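Stukthorpe Workshop – Two-Arm Cell Upkeep Meeting
Wednesday, February 19, 2020
Chair: Abdelghani Nasr
Notes: Lucian Furtună

1. Notes of the last meeting
Accepted with one change. The wrist cable order in December went to Georgiou, not to Losdale.

2. Hours and wear
The cell counter stands at 2,824 hours. It was at 923 when the hands were first fitted. Lucian went over the wrist modules on both sides with a torque driver. Two screws on the right were under value and have been reset. Nothing to report on the left.
The right thumb still drifts a little after a long run. Abdelghani wants it re-zeroed every 60 hours until we have a better answer from Flaron – the manual gives no interval for this.

3. Cables
The runs down both arms stay on the outside for now. Abdelghani asked whether they could be clipped closer to the silver sections. Lucian tried it and found the right one pulled tight at full reach, so the clips came off again. He will try a longer lead when the Georgiou order comes in.
Action: Lucian to check the order date.

4. Table surface
There are dark specks and scuffs on the white top, on the right arm's side. We don't know yet if it is rubber from the fingertips or dust from a joint. Lucian to wipe the area at the end of the shift, keep the cloth, and look again the next morning. If the specks come back, the right hand comes off for inspection.
The top itself is not to be replaced this quarter.

5. Stacking check after service
Agreed that the three-cube stack stays as the check after any work on the hands or wrists. Order is red on the black base, then yellow, then green. The left hand stays open and upright beside the stack while the right one does the placing. The check is run at slow speed first, then at normal speed.
Log entry 159 is the new reference for the check. Older entries used a different base position and should not be compared with it.

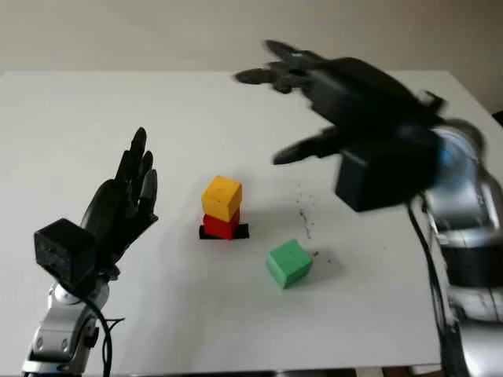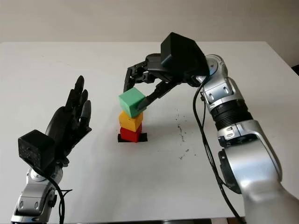

Lucian Furtună asked that the reference be held back until the thumb has been re-zeroed at least once, as a drift of even a small amount would carry over into every later check. Abdelghani agreed. Entry 159 is marked provisional.

6. Other business
Spare fingertips are down to one set. Abdelghani to ask Losdale for a price on two more.
Next meeting to be set once the cable order has arrived.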